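Tabletop shelf storage gets a longer look at Plodbridge

6/23/26

The shared workshop at Plodbridge has extended its small-goods storage work to cover tabletop shelving, the type of low unit used on counters, desks and pantry ledges to gain a second level. The work is carried out under the Te Moana project, which began in January with drawer inserts and has now moved on to open shelves.

The unit under study is a plain one: a rectangular board in light wood on a thin black wire frame. It is used with small printed cartons of the kind found in any kitchen cupboard. The task is to move cartons between the bench and the board and to record where each one ends up, which way it faces and how much of the board remains free.

Shelf angle is one of the variables. In a kitchen, a small shelf is seldom square to the wall for long, and most published layouts assume that it is. The Plodbridge sessions therefore include placements with the board set diagonally to the bench. Yellow, blue and green boxes are used so that positions can be read quickly from above.
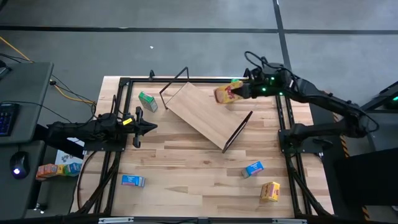
Layout and loading

Each session begins with cartons spread over the bench top and ends when the chosen set is on the board. A session is limited to 15 minutes. The project plan calls for 1,000 placements on the wire-framed shelf before the end of the current stage, and a further 2,000 on units of other heights.

Three results are logged for each placement: contact with a neighbouring carton, overhang at the edge of the board, and final orientation. A carton lying on its side is counted as a valid placement if its full face is on the wood. A carton that rests partly on the wire is not. Where a carton has to be set down again, both attempts are kept in the record.

The diagonal board has so far given the less even results. Cartons placed near a corner tend to be turned to match the board, which leaves narrow triangular gaps that are of little use for anything else. Grouping the cartons towards one side reduces the number of gaps but makes the rear carton harder to reach.

The bench stands in an open workshop that is also in daily use for other work. There are desks with monitors, a wooden-topped workbench with dark legs and a good deal of cabling.

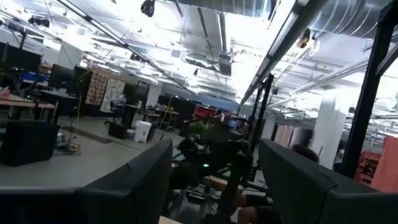
Bench space is allotted by the session, and storage work is normally given the wooden tabletop, where the pale surface provides adequate contrast with the printed boxes. Shelves and cartons are put away between bookings. The project has asked for a fixed cupboard for this purpose, and a decision is expected with the next equipment order.

The shelf units were supplied by Flandari, which makes wire-framed storage for small kitchens. The firm has been sent the first 400 placement records and has asked for more detail on overhang. It is considering a raised lip along the short edges. No change to the current unit has been announced.

Tuvov, which handles the data for Te Moana, will publish the layout diagrams as a set of printable sheets. These will give suggested carton positions for square and diagonal shelves, with separate sheets for upright and flat storage. Sizes will be stated in millimetres.

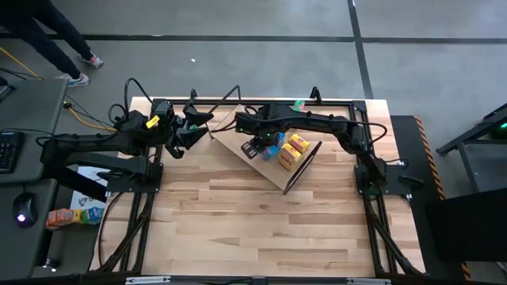 Blue cube and two small yellow boxes on the tilted board at Plodbridge.

The next stage will cover two-tier units and will use the same cartons. Requests for the printable sheets should be sent to the Te Moana project desk, stating the length and depth of the shelf.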